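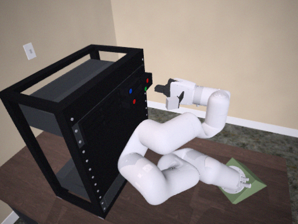 Page 41

Chapter 10
Walls, Corners and the Sound of a Room

When you clap your hands in an empty room, you hear more than the clap. The sound travels to the walls, comes back, and arrives at your ear a little later and a little weaker. In a small room the returning sounds come so quickly that the ear joins them into one. We call this joined sound reverberation. If the wall is far away, we hear the returning sound separately, and then we speak of an echo.

In this chapter we study how the shape of a room changes what we hear. We begin with the corner, which many students find difficult. A sound wave that enters a right-angled corner is reflected two times and leaves in the direction from which it came. For low notes the effect is strong – a bass loudspeaker placed in a corner can sound much louder than the same loudspeaker in the middle of the floor. 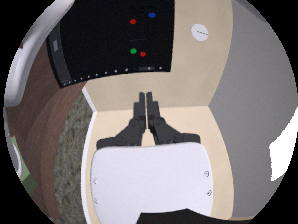
The material of the wall is also important. Bare plaster sends back most of the sound, while a heavy curtain takes up a large part of it, mainly in the high notes. Radka Stojanović measured this in the old reading hall at Hondonport, where she hung up to 200 square meters of wool cloth and recorded the same spoken text before and after. Her results are given in Table 10.1, and we will return to them in Section 10.4.

Before you continue, please review the formula for wavelength in Chapter 9. You will need it for the first exercise, in which you find the lowest resonance of a room from its length.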